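From: Natalia Cuevas
To: Plolbridge Quilters list
Date: 3 Nov 2023
Subject: Re: Binding on the baby quilt

Catinca Munteanu wrote:
> Has anyone tried cutting binding on the bias for a straight-sided
> quilt? Mine keeps rippling along the long edge and I've unpicked
> it twice. Is it the cutting or is it me?

Hi Catinca,

It isn't you! I had the same trouble in June with the one I made for Macarena's little boy. Bias is lovely round curves but it stretches if you so much as look at it. I'd go back to straight grain, two and a half inches wide, and use your walking foot – and don't pull! I pin every hand's width, then stop and have a cup of tea before the corners. 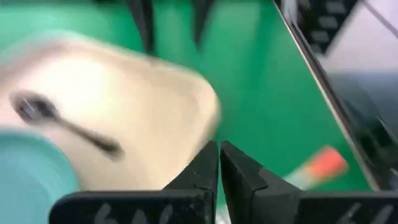
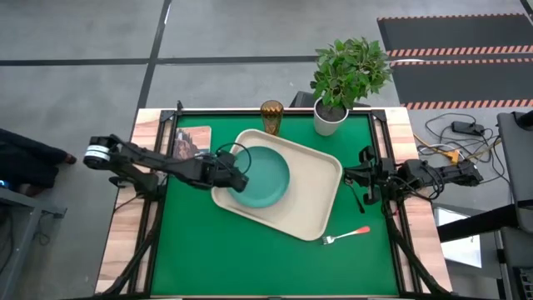

Second one: teal plate on the cream tray, with the amber glass behind.

Iraís swears by glue instead of pins but I got in a terrible mess with it (it was all over the iron). If you need more of the spotty cotton I have nearly 21 inches left over, full width, and you're welcome to it. I could drop it off when I'm next over in Cevell.

Has your wadding been washed, by the way? Mine shrank a bit and that didn't help.

Love to all,
Natalia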